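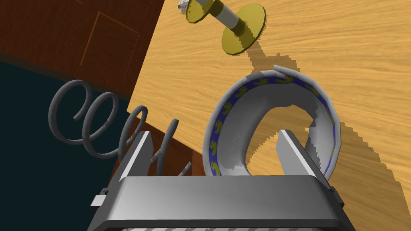 *Figure 5.1. Wrist view of a parallel gripper over a mug in simulation. The right finger overlaps the inside of the ring; the left stands just outside the wall.*

# Chapter 5: Grasp Faults and Force Limits

A gripper can report a closed grasp and still have a poor hold on the part. This chapter covers faults of that kind: how they start, how they show up in the log, and what the controller should do when one is found.

The running case is a fault recorded on the Lalora test cell at Nilstead. The cell ran 300 simulated rim grasps on a mug before any hardware trial. In 48 of them the controller declared success on finger position alone, and the mug slipped during the lift. The same code was then moved to a Baert arm with the force limit left at its default. On the first hardware run the fingers closed on the rim off center, and the wall of the mug cracked.

Two separate errors were involved. The success test used no force signal, so a light contact at the edge of one pad counted as a full grasp. The collision model was also coarser than the part it stood for. Flaws in a rendered mesh, such as the notch in the top rim of the mug in Figure 5.1, may or may not be present in the collision mesh, and the two must be checked separately.

## 5.1 Terms

**False grasp** – a closed signal with no stable contact on both pads.

**Force limit** – the highest closing force the controller may command, in newtons. The Rolach controller used in the exercises ships with a limit of 15 N.

**Safe stop** – a halt in which the arm holds position and the gripper neither opens nor closes further.

Section 5.2 sets out the contact model for a thin-walled part. Readers who have worked through friction cones in Chapter 3 may go directly to Section 5.3.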